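Fiction > Short Reads > Sport

The Bus to Patovbridge

I was the worst hooker Unden ever had, and I say that with love, because I kept the shirt for two whole seasons. (We were short of hookers.)

So we're on the bus to play Patovbridge, February, sleet coming sideways, and Fraser Sutherland stands up in the aisle and tells us his boots are gone. Stolen! Right out of the rack at the gas station, while he was inside buying a pie. Size fourteen, held together with tape. Who steals those?

"Somebody with huge feet," said Sorcha Shearer, who coached us and drove the bus and didn't turn her head.
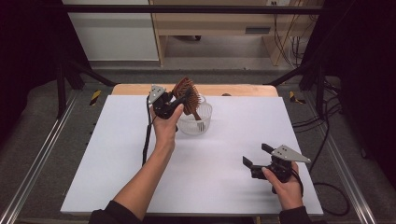
We got there with 90 minutes to find him a pair. I knocked on the home locker room and a prop named Gourlay opened the door, big as a refrigerator, and I asked him very politely if he had any spare boots. He went away and came back with two lefts. Fraser wore them. He ran in a long slow curve all afternoon, like a shopping cart, and Patovbridge could not tackle him! They kept diving at the place he should have been. He scored twice, both times by the same corner flag, and we still lost 39 to 12.

Afterward I carried the lefts back, and there was Gourlay on the bench, unlacing a pair of size fourteens with tape around the toes.

He looked at me. I looked at the boots.

"Good game," he said.

"Good game," I said, and I put the lefts down next to him and went to find Fraser, still working out what I was going to tell him.

Print this story | E-mail this story

Contact us | Copyright Eltano Short Reads | Back to top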